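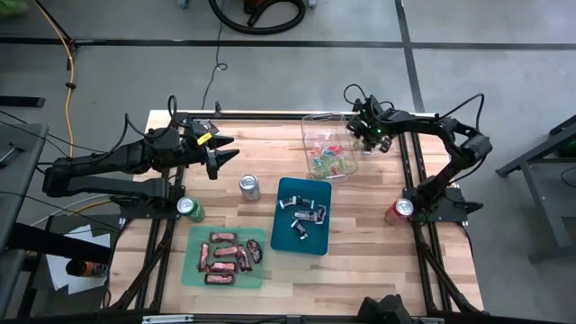 Progress report to Galtico: celebrity profiles strand, May

Prepared by Nosipho Ngcobo, Lirnorden

What we said we would do

The grant pays for us to check and rewrite the short profiles of television and film people that sit on the Lirnorden site: height, age, family, first job, best-known roles. The plan promised 300 checked profiles by the end of May. I said at the time that I thought this was hopeful, and I still do.

Where we are

Checked and signed off: 51. Another 19 are written but waiting on a second source. The rest are as we inherited them, which means copied from other sites that had copied them from somewhere else.

I know the dashboard Surnberg set up gives a much rosier picture. It counts a profile as done once anybody has opened it and saved it. Kagiso Jacobs saved a good many in one afternoon while fixing commas. Please don't use the dashboard figure in anything that goes to your board.

Heights and measurements

I would drop these. Wian Nel spent most of the month on them and his notes make gloomy reading. Agents give one height, old casting sheets give another, and fan pages settle on whichever is taller. Shoe sizes are worse. In all the profiles we have finished, Wian found 2 shoe sizes he could trace to the person concerned, both from interviews. Everything else was a number with no parent.

The argument for keeping them is that people search for them. That may be so. I have seen the search report and I can't tell from it whether those visitors read anything else or leave straight away, and the people who sent it to me couldn't tell either.

Careers and credits

Better news, with limits. Credits can mostly be checked against the programmes themselves, and Chantelle Mkhize has been patient about sitting through end titles. She has taken out a lot of "appeared in" claims that came down to a walk-on nobody could find. Adverts are still a mess. Few are credited and we have been relying on old magazine pieces.

Marriages and children

We now leave out children's names unless the parent has given them publicly. Marriage dates need two sources. This has slowed us down more than anything else and I would not change it. We had one complaint this month, about a divorce that hadn't happened. The line came from the old text and was removed the same day.

The Ko tool

You asked for a fair trial of Ko for first drafts. We gave it one. The drafts are smooth and quick to read, and Chantelle found she was spending as long checking them as she would have spent writing. It also likes to call everyone "beloved". Nokuthula Tshabalala is keener than I am and wants to try it on credits alone. I have agreed to that for June, but I am not expecting much.

What I am asking for

A lower target, agreed in writing, before the next payment falls due. A decision on measurements. And access to the newspaper archive, which was in the original budget and has not turned up.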